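Left arm drifting on a two-arm table, cable loop at the wrist to blame?

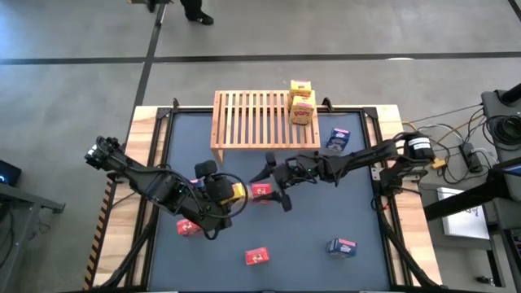
Hello all, first post after months of reading, so bear with me! I look after a two-arm cell that sorts small grocery boxes onto a slatted wooden rack, and the left arm has started to miss. After 100 picks or so it's fine, but by 1000 it's closing 2 mm short and nudging the box instead of gripping it. The right arm, running the same program in mirror image, is spot on all day. I've re-homed both, checked the fingers and swapped the power adapters over (no change, sadly). The one difference I can find is that the left has a big loop of cable at the wrist, where the right one's wires are kept closer in. Could a bit of cable really do that? I'd rather not strip the joint down if I can help it.
Butcombe

It could, yes, and I'd look there before anything else. A loose loop tugs a little every time the wrist turns, and if the arm has any slack in its mounting the tug slowly wins. Power down, move the wrist by hand through its full travel and watch the loop the whole way round. You want enough slack that it never goes tight, and no more than that. Then tie it back to the forearm in two places, leaving the ties loose enough for the cable to slide. While you're down there, put a spanner on the base bolts. Mine had backed off a quarter turn and I'd spent a whole September blaming the software, bless it. Mark each bolt head with a paint pen afterwards so you can see at a glance if it's moved. Home both arms again before you measure anything.
Cotero

re-teach the pick points, worked for me
Pluster

Thank you both, what a kind lot you are! I tied the loop back this morning and found one base bolt that took a good half turn. We're at 158 picks with no misses, so it's early days, but I'll leave it going until four o'clock and see. Pluster, I'll try the pick points next if it wanders again.
Butcombe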